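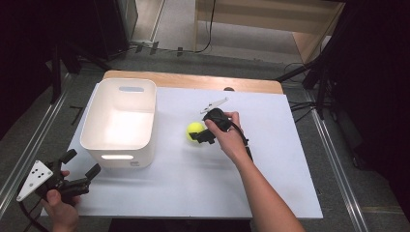
Donal Ó Briain asks whether the jaw pads on a hand-held pair have to be replaced together, or whether the worn side can be swapped alone. They have to be replaced together. Pads of different age close at different points, and the left and right width readings stop matching after calibration.

# Rorulside Paired Hand Grippers: Setup and Maintenance

The Rorulside set consists of a left and a right gripper, mirror images of each other. Each has two jaws, a cable out of the base and a white triangular marker plate on the outer side. The set is used to record two-handed tasks for playback on the Girkanine cell. This page applies to sets shipped after January. For older sets, use the Veston cable sheet in place of the cabling section.

## Specifications

| Item | Value |
|---|---|
| Jaw opening, full | 75 mm |
| Cable length | 3000 mm |
| Sample rate, jaw width | 100 Hz |
| Pad part number | Gu 117 |
| Marker plate | White, triangular, black dots, one per gripper |

## Table setup

1. Lay the white board on the table and check that it does not rock. Tape a corner if it does.
2. Route each cable down and back past the wrist. Leave enough slack for the full reach of the arm. A tight cable pulls on the connector and shows up as dropouts in the width channel.
3. Keep stand legs and loose cable clear of the operator's feet.
4. Place the check objects. The standard check uses an open storage bin on the left half of the board and a tennis ball to the right of it.
5. Take one gripper in each hand at the near edge of the board, jaws open and empty, and hold still until the width reading settles. 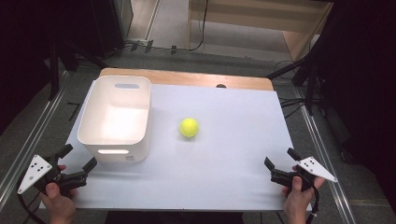 6. Close each gripper fully, open it fully, and repeat. Store the two end values for each side.
7. Pick up the ball with the right gripper, place it in the bin, and stop the recording. Play the file back and look for gaps in either marker track.

## Marker plates

Wipe the plates with a dry lint-free cloth. Solvent lifts the black dots. A plate with a scratched dot should be replaced, and the plate offset must then be measured again before any new recording. Do not bend a plate back into shape. A small bend is hard to see by eye and shifts the tracked position of the jaws.

If the track drops out only when the wrist is turned, check the lighting first. Glare on the plate is a more common cause than a damaged dot.

## Jaw pads

Replace pads when the surface is polished or the edge has started to lift.

- Unplug the cable.
- Open the jaws and peel the old pad from the tip end.
- Remove the adhesive with a plastic scraper. Metal tools mark the jaw face.
- Press the new pad on, starting at the base.
- Leave the jaws open overnight.
- Repeat steps 5 and 6 on both sides.

## Known faults

**Width reads full open at all times.** The connector is not seated. Push until it clicks, then restart the recorder.

**Left and right are swapped in the file.** The cables are crossed at the recorder. Swap them there and leave the grippers as they are.

**Jaws return slowly.** Clean the pivot with a dry brush. Do not oil it. If the return is still slow, send the gripper in with its matching half.

Page last revised Wednesday, June 2, 2021.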